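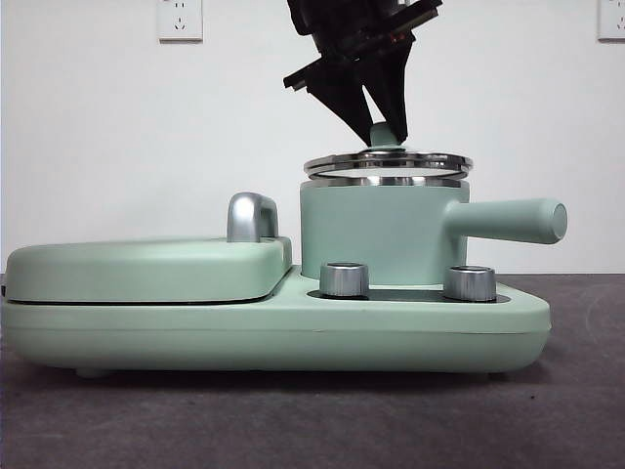
Speaker notes, Daltgate student project night, 10/02/2018

Hi everybody, thanks for coming out on a Saturday! Say which team we are (Rover, same as the club shirt). Don't rush this part like I did in practice.

So our task was the breakfast one. Pick up the pot lid by its knob, set it down on the table, put it back. I really thought we'd be finished by July, ha. Wait for the laugh, move on if there isn't one.

Talk about the knob. It's small and it's round, and the gripper has two skinny fingers, so if you come in even a little crooked you pinch one side and the lid tips. We logged 41 tries the first week and I was happy with 3 of them. Three!

Next, the fix. We quit coming in at an angle and went straight down from the top, slow, then closed the fingers. Show the Motadia plot here (blue line is the old way, orange is the new one). Point at the dip, people always miss the dip.

Glass is the other headache, the depth readings go nuts on it. We ended up aiming for the green knob and ignoring the rest of the lid.

Somebody will ask about the sandwich side. We haven't tried the big handle yet, that's the Mahasneh challenge in the spring.

Questions, 16 minutes max. Clicker goes back to the front desk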